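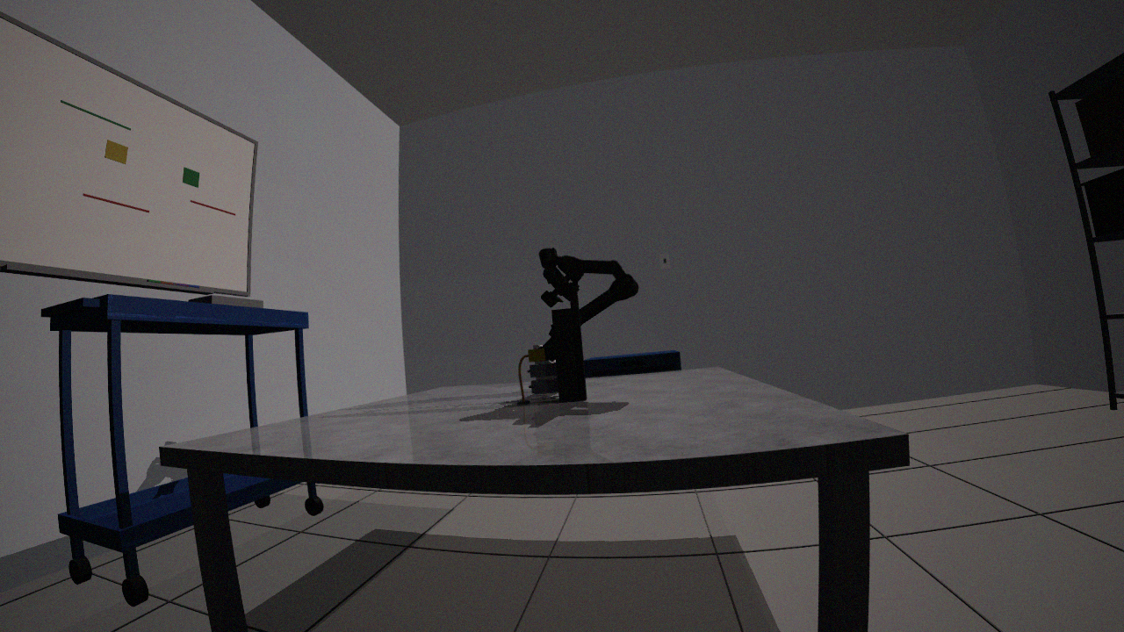 Playback / Subtitles

Status: Open
Product: Zaltum player 4000

Subtitles drift on horror series episodes streamed from the Letix library. Audio and video stay in sync. Drift starts after the first ad break and reaches 12 seconds by the end credits. Seen on episodes 8 and 16, not on the trailers.

Cleared cache, no change. Switched subtitle source to Jodix: drift gone, but speaker names missing. Rolled back to the December build, same drift.

Next: compare cue times before and after the ad marker.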